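Home | Workshop Tips | Kitchen | Storage | Contact
Print this page | E-mail to a friend | 9 comments

Door Hardware Tips for Shops with an Automated Handling Cell

At Jillside, knob checks moved from the bench crew to a gripper cell. Staff now set limits and review rejects. Model each approach first.

1. Start with the fingers open, one on each side of the knob, with clearance on both.

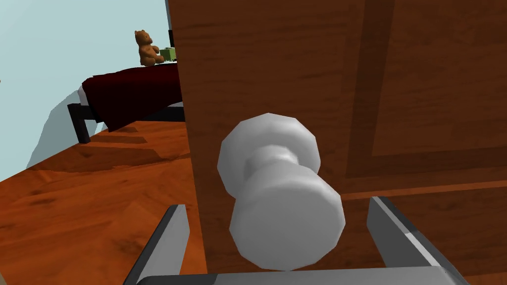 2. Check the palm height. Enter from below and keep the fingers parallel to the neck.

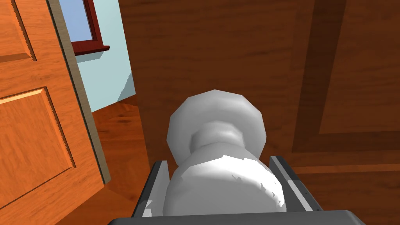 Round knob between the gripper fingers, simulated view.

3. Review the approach from a low angle. Finger length errors are easier to find there.

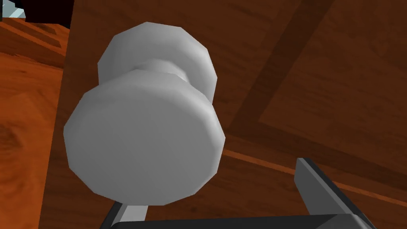 4. Back off before any change of target. Keep the fingers open and clear of cabinet edges.
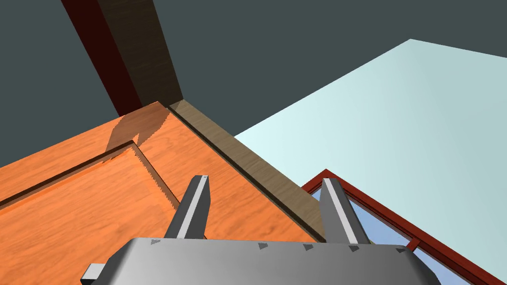 Log the retreat position with the shift notes. Zoi Balaskas allows two operators to edit limits; the other seven submit changes in writing. Hand checks continue after every 200 cycles.

Shared 7 times | Print | E-mail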